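Home Shop Workbooks Coaching About Cart (0)

The Jotevero Speaker's Workbook

I wrote the first version of this on index cards, for myself, the year I got asked to give a talk and realized I had no idea what I wanted to be known for. I kept going, the cards took over my desk, and now it's a 27-week workbook with a spiral binding (it lies flat! I fought the printer for that).

You get one short exercise a week. Some are writing, some are talking out loud to your phone, and week 9 is the one where you ask a coworker to describe your job back to you. Do that one even if you hate the idea. I did it with my friend Gina and ended up rewriting my whole bio that night. 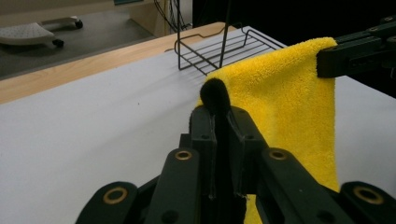
Wiesława Wieczorek wrote to me that she skipped the first two chapters, got stuck on the elevator pitch, went back, and had her opening line by the end of the month. She also told me the margins were too narrow for her handwriting, and she was right, so the second edition has wider ones.

What's in this edition: the weekly exercises, a fold-out planner for your first talk, and a new section on saying no to panels that don't suit you. The old chapter on business cards is gone. I never liked it much.

I printed 1,812 copies this time and 1,300 are already spoken for, mostly by the mentoring program at Jiledach, who order in bulk every November. Single copies ship in a padded envelope within 2 business days. If you want more than ten, email me first and I'll work out a price with you.

Pens not included, but please use one. Pencil makes it too easy to erase the good stuff.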